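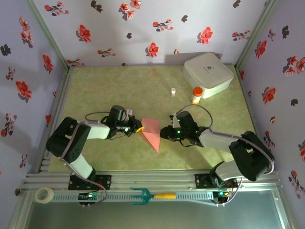

Will the folding trial mean fewer hours on the hand-finishing bench?

Management says hours are safe until the end of October. Nothing has been promised in writing for the months after that, and we have asked for it twice.

That was the question most of you sent in after the last issue, so it goes first. The rest of this item is what we have been able to find out about the Drokdale cell, which has been set up at the Skesness site to see how much of the folding at Vukard can be done by a pair of robot arms. Members will have had the company's own sheet on it already. It uses the word "support" a great deal and the word "rota" once.

Some background for those at the other site. Hand-finishing at Skesness is 9 people, most of them part-time, who fold inserts and short-run leaflets that the big folding machine can't take: odd sizes, heavy stock, anything with a diagonal fold. It is fiddly work and hard on the thumbs. I don't think anybody on the bench would mind handing over the worst of it. What they mind is being told that a machine is coming to help before anyone has asked which part they want help with.

The arms are being set up and adjusted by Brandes, under a contract none of us has seen. I went over to have a look with Baiba Paju, our rep on the bench, who has been folding there for longer than the current building has had a roof on it. We stood and watched for most of a tea break.

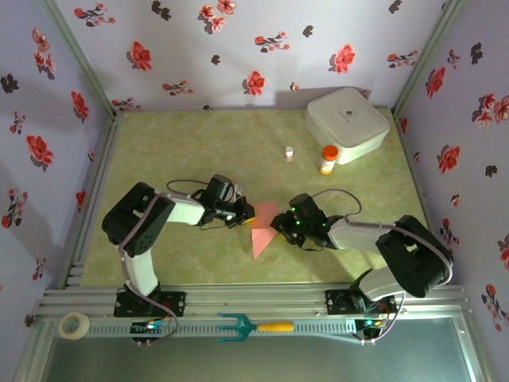 Both arms at the pink folded paper on the Skesness table, with the bottle and white box towards the back.

Baiba's view was that a corner is the easy bit. A good folder feels when the stock is starting to crack along the crease and eases off, and changes hands for the next piece without thinking about it. She asked what the arms do when a sheet comes through slightly damp. The answer was that this would be looked at in a later phase. She asked who clears up when a sheet goes wrong, and the answer to that was "an operator", meaning one of us, presumably, on a grade that doesn't exist yet.

I asked about speed and was told it was too early to talk about it. Fair enough, but the business case evidently did talk about it, because there is a figure of 316 finished pieces a shift in the slides shown to supervisors. Is that for one arm or the pair? Does it include reloading? Does it include the time a person spends laying out the work and taking it away? If you were in the room for those slides and remember the small print, please get in touch.

To be fair to the company, some of this is better than it might have been. Ka-ming Wu from the production office came down to the bench and answered questions for the best part of an hour, including the rude ones. He said plainly that he doesn't know whether the trial will be extended and that he would sooner see it stopped than have people redoing its work. We would like that last part in the minutes. He also agreed that anyone asked to mind the arms should be trained in paid time, where the original plan had it squeezed in at handover.

My own worry is less dramatic than redundancy. It's that the interesting folding goes to the machine, the sorting and fetching stays with us, and in a year's time the bench is regraded because the job looks simpler on paper. Older members will remember the same thing happening in the label room. The label printers are very good. The label room is now 2 people and a lot of shelving.
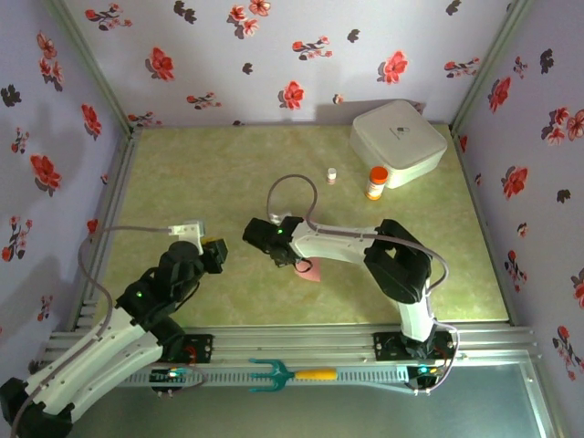
What we have asked for

Written confirmation of hours for the hand-finishing bench after October.

A seat for Baiba at the review meetings with Brandes, with the time off the bench covered.

Sight of the business case, with the speed figure explained.

No change of grade for anyone minding the arms until the duties have been written down and agreed.

A proper count of spoiled sheets, with the person's time spent sorting them out recorded alongside.

The company has replied to the second of these (agreed, cover to be confirmed) and acknowledged the others. If you work on the bench and are asked to do anything with the Drokdale cell beyond your normal duties, note down what it was and how long it took, and pass it to Baiba or leave it in the branch tray by the clocking machine.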